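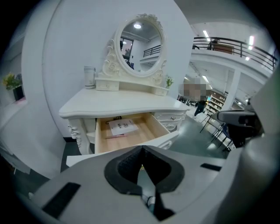
March, 7:40 a.m. Left drawer of the dressing table again. It runs freely for the first two thirds of its travel, then rises at the front and binds on the right side of the opening. Same fault as in the winter, a little worse. The drawers on the right run acceptably and I am leaving them alone.

Emptied the left one down to the sheet and the pen, and put those back between tests so I would stop losing the pen. Contents went into a shoebox: hairpins, two tape measures, spare buttons, a watch strap that fits no watch I own. The box weighed more than I expected. The drawer has been carrying all of that on two narrow wooden edges.

Measurements before touching anything. Table width across the top, 117 cm. Overlap of drawer on runner at full pull, 16 mm, which is too little. At that overlap the front drops, the back tips up against the underside of the top, and any sideways push turns into a jam. There was a stop once. I can feel the two nail holes on the inside of the rail with a fingertip, and the block itself is gone. It may have gone before I bought the table, or it may be somewhere in the vacuum cleaner.

The receipt was in the folder: $198 at Horel, delivery extra. No mention of a missing stop, but I don't suppose they pulled a drawer all the way out and neither did I.

8:30. Level check. Laid the short level on the top, in front of the mirror unit, with the canister moved off and onto the bed. Side to side it is good. Front to back it leans forward slightly, enough to make a drawer creep if the stop is missing and the runners are smooth. One thickness of card under each front foot brought the bubble to center. Cut the card small so it doesn't show past the carving. Wrote the thickness on the back of the receipt and then filed the receipt, so I will have to look for it again.

Checked the drawer box for square by measuring the diagonals. They differ by less than the width of the pencil line. Bottom panel is sound. Back joint on the right has a hairline gap and moves a little when twisted. I put glue into it with a toothpick, clamped it with a strap, and left it with a timer set for 30 minutes. The glue label asks for longer before any load. 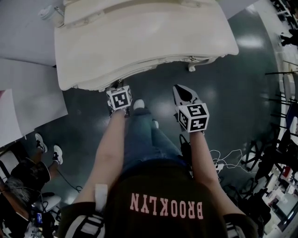
Kanini Kirui thinks I have the order of work wrong. Her view, given by phone while the strap was still on, is that the runner should come before the box, and that gluing a joint before finding out what was twisting it only moves the stress to the next joint. She would also skip the wax completely until the stop is back in, on the grounds that a slippery drawer with no stop is one that ends up on somebody's foot.

I agreed with the second part. On the first I had already used the glue.

11:15. Strap off. Joint closed, small bead of glue on the inside, pared off with a chisel. Runner next. Removed the drawer and went over both runners with a flashlight held low. The right one has a polished groove toward the front and a raised fiber at the end of it. That is where it catches. Took the fiber down with 180 grit on a flat stick, with the grain, eight strokes, then tested dry. The catch is gone. A slight drag remains near the closed position, caused by paint built up on the inner edge of the front. I scraped that back only where it is hidden when shut.

New stop. Cut a block from beech offcut and drilled it off center so that it can be rotated: long side down stops the drawer, short side down lets it out. One screw, brass, from the Grgić assortment tin. Fixed it to the back of the rail, clear of the old nail holes. The first position was too far forward and cost me a good inch of opening. Moved it back and filled the wrong hole with a matchstick and glue. With the block down the drawer now stops with plenty of it still supported, and the front does not drop.

Ate lunch standing up. The Botmont catalog lists replacement knobs, but the thread size is not given, and the ones on the table are fine apart from one that spins. A washer behind the screw head cured it.

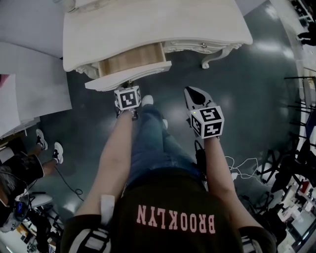

Should the wax go on the runner or on the bottom edge of the drawer side?

Both surfaces get a thin coat, rubbed in and then buffed until it no longer feels tacky. A thick coat collects dust and drags within a few weeks.

2:50 p.m. Waxed with the Girnik block, the plain one. The scented one is for closets and is softer than I like. Ten full pulls, then ten with the shoebox sitting in the drawer as a test load. No lift, no bind. With the load there is a faint knock as it meets the stop, so I glued a scrap of felt to the face of the block. Knock reduced.

Žofie Beneš wants the plans for the turning stop, for a kitchen drawer. There are no plans. I will draw it at full size and note where the hole goes.

Still to do: weigh the shoebox before refilling, move both tape measures to the toolbox, check the card under the feet in a month for compression. The small drawer at the right end of the mirror unit has not been looked at. Watch strap into the trash.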